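Monday, and it rained sideways until lunch, so I got no walk and no mail and finally sat down with the mending pile. (It has been a pile since before Christmas. It had started to lean.) March 1, 2021, for the record, is the day I admitted that the green wool coat wasn't going to fix itself.

The coat is the one with the ripped pocket. I caught it on the door handle at Lagman, the hardware place, with my arms full of paint, and kept walking, and the coat didn't. You know that sound. The rip runs straight along the top of the pocket and then turns the corner for another inch just to be mean.

I started with black thread, and my stitches went slanted right away. I always pull toward myself at the end and the whole thing tips over. Genalyn used to hold my wrist down on the table when we were girls so I'd stop doing it, and I can report that I'm now 2 generations older than that child (a mother and a grandmother!) and my wrist still wants to come up. Her own stitches were black as well, one after another across whatever was torn, with the thread ends left long until she was good and ready to trim them.

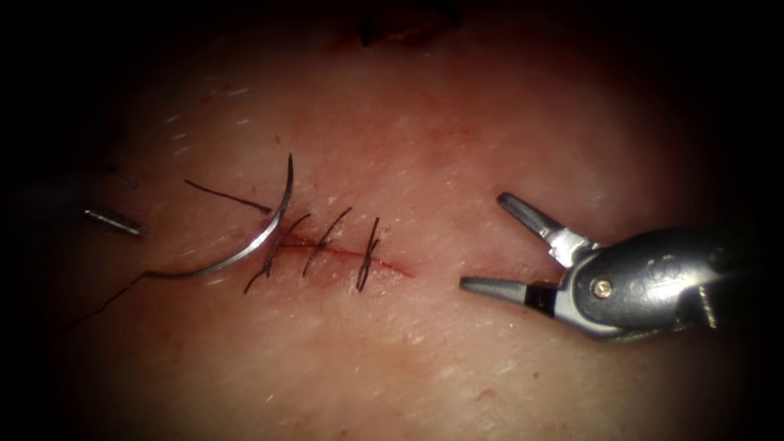
## The coat, continued

After coffee I took out the first row. All of it. It hurt, but the pocket had puckered like a mouth, and I'm the one who has to wear it to the bank.

Second try, I pinned first. I know, I know. I used the good glass-headed pins from the Tritley tin, and I ironed a strip of scrap cotton behind the rip so the wool had something to hang on to. What a difference. Wool is so forgiving when you give it a backing, and so sulky when you don't! I used a doubled thread, waxed, and went in from the lining side so the knots are hidden where only I will ever feel them.

Dexter called right in the middle to ask if I still had his casserole dish. I do. I told him I'd look. I had it on the stove with the thread snips in it.

He wanted to talk about July, too. Everybody is hoping we can all get together at Mervin's by then, out in the yard, and he has already decided on the menu, which is brave when we don't know who can travel. I said I'd bring napkins. I have enough odd cotton for a whole set, and if I start now I might have ten hemmed by summer, all different, like the ones my mother put out for company. He said paper ones were fine. Paper ones! I let it go because I was holding a needle.

I found the curved needle as well, which I'd been missing since I did the ottoman. It was in the button jar, of all places. A curved one is what you want whenever you can't get your hand behind the work, so for cushions, mattresses and lampshades, and I suppose anybody who has to close up something that won't lie flat. The trick is in the turn of the wrist. Push it like a straight needle and it skids off sideways.

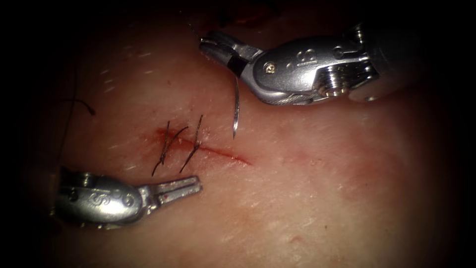
*Word count: 814*

Back again, it's evening now. I had soup and watched half of a program about canals and fell asleep in it.

The pocket is done. I put it on and shoved my fist in there as hard as I could and it held, and then I stood in the hall with my hand in my pocket feeling very pleased with myself. If you tilt it to the window you can find the corner where I went over twice. Otherwise it's a coat.

So then of course I got ambitious and pulled the rest of the pile onto the bed. I want it written down so I can't pretend later:

- Jerome's gray work pants, both knees. He says to throw them out, but the seat is perfectly good and I'm not made of pants.
- The pillowcase with the crochet edge. The edge has come away on one side and the cotton by it has gone thin, so I'll need to set it in a little deeper.
- My Skarell gloves, left thumb. They're leather, so I need the three-sided needle, and I need to remember that every hole you make in leather stays made.
- The pink flannel sheet, the old one. It's rose at the hem and has washed out nearly to cream where the sun gets at it on the line, and I haven't got a thread that matches both. I might just go with the paler one. Soft things in that color all do it, they run from cream to pink to deep maroon depending on the light you hold them in, and you can drive yourself silly at the window with a spool in each hand. 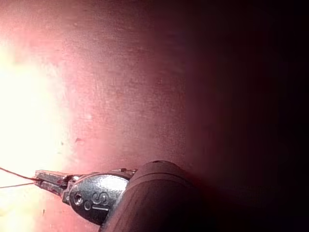 - Fikri's backpack strap. This one has a deadline! He starts back in the classroom next week and he's been carrying it over one shoulder like a movie star.

I did the strap tonight after all, because I could do it in front of the canals (I started the program over). It was webbing on canvas, four layers where it folds, and I stabbed my thumb on the second pass and had to go hunting for a Band-Aid. It bled out of all proportion. I don't wear a thimble, I've never gotten along with one, and Genalyn would have something to say about that. 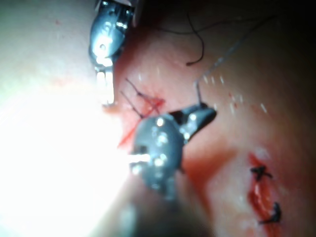

Anyway, I finished it with the Band-Aid on, which makes your thumb about as useful as a potato. I sewed a box with a cross in it, the way the factory does, and then went around the box again. If that strap goes, the bag goes with it.

I've been thinking about the class that Zullow used to hold upstairs on Tuesday nights, before everything shut. There were never many of us, and most of the time was spent on tea, but I learned to darn a heel properly in that room, after years of just making lumps. I paid ten dollars for the whole term. I wonder if they'll bring it back. I'd go tomorrow. I'd take the sheet and ask everybody which pink.

I should call Genalyn. It's too late now, she goes up at nine, but tomorrow after breakfast I will, and I'll tell her about the pocket and leave out the thumb. She has my mother's big shears and I'd like to borrow them for the napkins if she'll let them out of the house.

Out of beeswax, nearly. Out of black thread, completely. Need snaps. Dexter's dish is washed and by the door.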